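How to plan a budget for hand-held gripper tools, when you start from zero

Last updated: January

When our group at Tramholm decided to teach a robot to handle cloth, I was asked to prepare the shopping list. I had one evening and made a bad list. The second list was better, and this page explains how I made it. It is meant for a small team that wants to buy a few gripper tools and does not have a purchasing department.

Step 1. Write the task before you write the parts

Do not open any catalog yet. Write one sentence for each task, with the object in it. "Hold a towel by one corner and by the edge" is a good sentence. "Manipulate textiles" is not, because you can not choose a finger from it. We had 5 sentences, and three of them needed two grippers at the same time. This changed our budget more than any price did.

Step 2. Decide what touches the object

The fingers are a small part of the price, but they decide if the rest is useful. For cloth, ask the seller these things:

- Do the flat pads meet along their full length when closed?
- Can I replace one pad without buying the whole finger?
- Are the pivot points lined with metal, or is it plastic on plastic?
- How long is the delivery for spare links?

Hallska answered all four the same day. Domański needed longer, but they sent a drawing, and the drawing was more useful to me than the answers.

Test with your own material before you pay. A thick towel and a thin shirt are very different for the same pads.
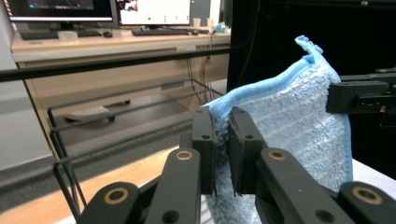 Towel pinched at the lower edge, with a second gripper on the upper corner. The pivot holes have brass-colored rings.

Step 3. Count in sets

One set for us is two grippers, the mounts, the cables and one pair of spare pads. If you count single grippers, you will forget the mounts. I forgot them on the first list, and Aníbal Figueiredo, who signs our orders, sent it back with one question mark beside the total.

Our quote from Bollow was 794 euros for one set, without tax. Spare links and pads for the first year were 201 euros more, and I put them in a separate line so that they can be moved to the next year if money is short.

Step 4. Add the room

Walk through the room with a paper and write what is missing. Desk space for the screens, a table for the work, a place for the cables, a backdrop if you want one. These are cheap things but they come from a different budget in many places, so ask early who pays.

Step 5. Order one set first

Use it for two weeks with the real objects. Keep a notebook next to the table and write each broken or loosened part. After this, correct the spare parts line and order the rest. Ask the seller to keep the price valid during this time, and get it in writing.

Comments (3)

marek_t: Does the Bollow price include shipping? They quoted me separately.

Author: No, shipping was separate for us too. I should add it to step 3.

Oddny: We skipped step 5 and now have a box of pads that are too hard for thin fabric. Please listen to step 5.

Contact | Copyright Tramholm workshop pages | Back to top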